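Repair Notes: Small Screws and Where They Go

The spring round of the Stasitz repair evenings starts again in March, and the most common question on the sign-up sheet this year was about screws. People are willing to open a toaster or a radio. What stops them is the part afterward, when the case is back together and a screw is still sitting by the sugar bowl. Yvette Hawthorne asked me to write up what we tell people at the bench, so this item covers taking small things apart and keeping the hardware in order.

Start by unplugging the item. If it runs on batteries, take them out and put them somewhere away from your work. Microwaves and old tube televisions stay closed, and we don't take them at the evenings either. They can hold a dangerous charge long after they are unplugged, and a home bench is the wrong place to deal with it.

Next, look for the screws you can't see. Makers hide them under rubber feet, under labels, inside the battery compartment and at the bottom of deep holes. Run a thumb over any label on the underside and press a little. A soft spot usually means there is a screw under it. If the case won't come apart and you think you have all of them, you probably don't. Stop pulling and look again. Most of the cracked cases we see in Stasitz were cracked by someone who had missed one screw and reached for a butter knife.

Use the right driver. The tip should fill the slot and stand up in it without wobbling. A tip that is too small will ride up and chew the head, and after two or three slips you will have a round hole that nothing grips. Push down firmly before you turn. For a screw that has been in place for years, try tightening it a hair first and then backing it out. A wide rubber band laid flat over a worn head sometimes gives enough grip to get it moving.

We get a lot of crosshead screws that look the same and aren't. Many small electronics from Asia use a Japanese pattern with a shallower cross, and a regular Phillips tip won't seat all the way. If your driver feels loose in a screw that looks undamaged, try another set before you blame the screw.

Keep the screws in the order they came out. There are several ways to do this and members argue about them. Harish Mittal draws an outline of the case on cardboard, pokes a hole where each screw belongs and pushes the screw into its hole. It takes longer, but he can leave a job for a month and pick it up again. I use an egg carton and fill it from left to right, one step to a cup, then empty it from right to left. Other people tape screws to a sheet of paper and write a note by each. Masking tape is better for that than clear tape. It peels off cleanly and you can write on it.

Length matters more than people expect. On many laptops and some radios the screws on one edge are longer than the rest. Put a long one in a short hole and it can go right into the board or raise a bump on the outside of the case. If a screw starts to feel tight before its head is down, back it out and compare it with its neighbors.

Take pictures with your phone as you go. One before you remove anything, one each time a layer comes off, and one of every connector before you unplug it. Wires that look impossible to mix up look very different an hour later.

On the question of a work surface, the old advice was a white bath towel. It keeps parts from rolling, but it also catches small springs in the loops, and you will shake them out onto the floor when you fold it. We stopped using towels at the Borelach evenings for that reason. A smooth surface with an edge is easier to search. 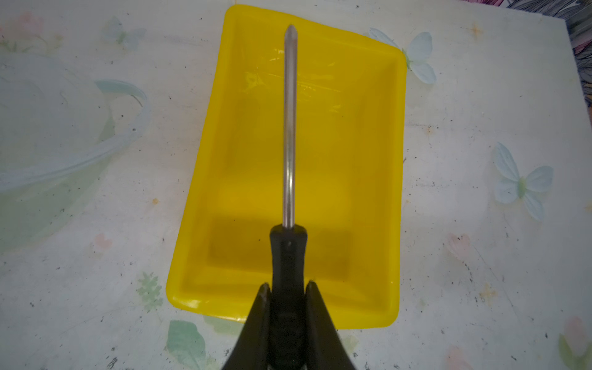

Trays are cheap and you likely have one in a kitchen cabinet already. What you want is a raised edge, so a dropped screw stays put, and a plain color that small dark parts will show up against. Patterned tablecloths are hard on the eyes for this work, and a white one with pale butterflies and flowers will hide a washer as well as any carpet. A yellow plastic tray like this one, shallow with rounded corners, sets the work apart from the print underneath. The smooth floor does throw back some glare, so move the lamp to the side if you find yourself squinting. Give the tray a wipe before you start, and tip it out over a sheet of paper when you finish to check for anything left in the corners.

A magnetic dish is good for steel screws, but keep it well away from speakers, hard drives and anything with a compass in it. Brass and stainless screws mostly won't stick, so don't count on the magnet to find everything.

When you put the case back together, start every screw by hand. Turn it backward gently until you feel it drop into the old thread, then turn it forward. This is most important in plastic, where a screw started crooked will cut a second thread and ruin the first. Get all of them in loosely, check that the case has closed evenly, and only then snug them down, working from corner to opposite corner. Stop when the screw stops. Plastic posts strip easily, and the fix is a drop of glue, a sliver of toothpick and a wait overnight.

If you do end up with a screw left over, open the thing again before you plug it in. A loose screw may mean there is another one inside, sitting on the board where it can short something out. Pick the item up and tilt it slowly while you listen for a rattle.

A few notices to finish. The spare parts drawers at Borelach have been sorted, and the 234 mixed case screws donated last fall are now in jars by length. Take what you need for a repair and leave the rest. We are short on fuses and on cord clips for table lamps, so please check your basements. The precision driver set with the gray handle is still missing. If it went home in your bag, drop it off with Yvette Hawthorne at the front table and she will put it back.

Sign-up for the March evenings opens at 7 in the evening at the front table. Each person may bring one item. Please bring the power cord with it, along with any screws that have already come out.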